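BLDG 214: Residential Mechanical Systems
Unit 7 Handout: Local Exhaust in Kitchens
Revised 24 April 2025

Read this before the lab at the Leveck building. Bring a calculator and your copy of the duct fitting table. The table from February had an error in the elbow row, so use the corrected one on the course page.

1. Why kitchens get their own exhaust

Whole-house ventilation dilutes what is already in the air. Local exhaust removes it close to the source. Cooking puts out water vapor, grease, odors and fine particles. A gas burner adds carbon dioxide, nitrogen dioxide and more water vapor, along with some carbon monoxide if combustion is poor. Electric burners skip the combustion products, but hot oil makes particles on any kind of stove.

Bathrooms are the other common spot for local exhaust. We covered those in Unit 6 and the arithmetic is the same.

2. Terms

Airflow: volume of air moved per unit of time. We use cubic feet per minute (cfm).

Air changes per hour (ACH): airflow in cfm, times 60, divided by room volume in cubic feet.

Capture efficiency: the share of the cooking plume that goes straight into the hood and does not mix into the room first. It depends on airflow, but also on hood shape, mounting height and which burner is in use.

Makeup air: outdoor air that replaces what the fan removes. If there is no planned path for it, it comes in through cracks, or down a flue.

Static pressure: the resistance the fan works against. Long ducts, elbows, dirty filters and stuck dampers all raise it.

3. Worked example

The Leveck studio has a volume of 2,921 cubic feet. The fan is labeled 100 cfm.

100 x 60 = 6,000 cubic feet per hour
6,000 / 2,921 = 2.05 ACH

The Parkus unit down the hall has the same fan and a volume of 3,386 cubic feet.

6,000 / 3,386 = 1.77 ACH

Now the measured value. With a flow hood over the inlet, the Leveck fan moved 41 cfm.

41 x 60 = 2,460 cubic feet per hour
2,460 / 2,921 = 0.84 ACH

The label gave the fan's output at a test pressure. The installed duct had more resistance than that – three elbows, a length of flexible duct and a wall cap with a damper painted half shut. Always state whether a figure is rated or measured. I take off a point on lab reports that don't say.

4. Ducted and recirculating hoods

A ducted hood sends air outdoors. A recirculating hood pulls air through a grease filter, and usually a charcoal filter, then blows it back into the room. Recirculating units catch some grease and reduce odor while the charcoal is fresh. They do not remove water vapor or carbon monoxide, and they do not count as exhaust in any calculation you turn in for this course.

You can't always tell the two apart from the front of the appliance. Look for the duct in the cabinet above, find the cap on the outside wall, or hold a strip of tissue at the front grille with the fan on.

5. Duct rules for this course

Use smooth rigid metal duct. Keep it at or above the diameter of the fan outlet for the full run. Use as few elbows as the plan allows and leave a straight section between the fan and the first one. End the duct outdoors, never in an attic or crawl space.

6. Problems (due at the start of lab)

1. The Vlad kitchen measures 12 ft by 14 ft with an 8 ft ceiling. Find the ACH at 150 cfm rated and at 90 cfm measured.
2. For the Parkus unit, what airflow is needed for 3 ACH?
3. The Puvurum plans show a downdraft fan beside an island burner. List two reasons its capture might be lower than that of an overhead hood at the same airflow.

7. Hood shape and coverage

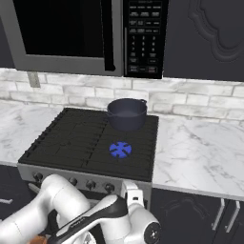 Capture depends heavily on how far the hood reaches over the burners. A deep canopy holds the plume for a moment while the fan catches up. A flat underside doesn't, and many combination units are shallower than the stove, so the front burners get the weakest coverage. With an over-the-range microwave above a gas stove, as in this kitchen with the white brick backsplash, the appliance takes the place of a separate hood, and you should check its depth against the burner layout before you trust the rated airflow. Cook on the back burners where you can, and start the fan before the burner. For the lab, record the depth of the unit, the height from the cooking surface to its underside, and the fan speed used for each reading.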